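The Long Way to Gemby

My grandmother kept a bakery in Gemby for most of her life, and when she finally closed it she gave me the starter in a jelly jar and told me to feed it, talk to it, and not let my mother put it in the freezer. I was nineteen, and I lived 132 miles away in a rented room over a shoe store, so I carried that jar home on the bus, on my lap, with my scarf wrapped around it like a baby in April.

The bus was the old Fullerik line (they've painted the buses green now, and I still can't get used to it), and it stopped everywhere. It stopped at Ceritz for the mail and at the feed store for a man with a crate of hens, and somewhere past the feed store the starter began to rise. I could feel the lid pushing up against my palm. I loosened it a little, and a sour, beery, wonderful smell went down the aisle, and the woman across from me put down her knitting and said, "Now, that's rye."

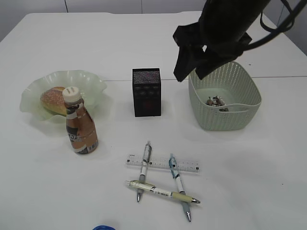

Volume 3, Number 27

She was right, too. She'd grown up on rye, she told me, in a house on Hsueh Street with one oven and far too many brothers, and her father baked on Saturdays and wouldn't let anyone slam a door until the loaves were out. She hadn't thought of that in years, she said, and then she thought of it all the way to the river, out loud, and I was glad to listen.

When we came to her stop I had her hold out her thermos cup, and I poured a good spoonful of my grandmother's starter into it. She carried it down the steps with both hands and never looked back, she was watching it so closely.

I've baked with what was left ever since. Some mornings the dough comes up slow and I stand there in my robe, telling it about the bus, and the hens, and the cup going off down the road in the rain.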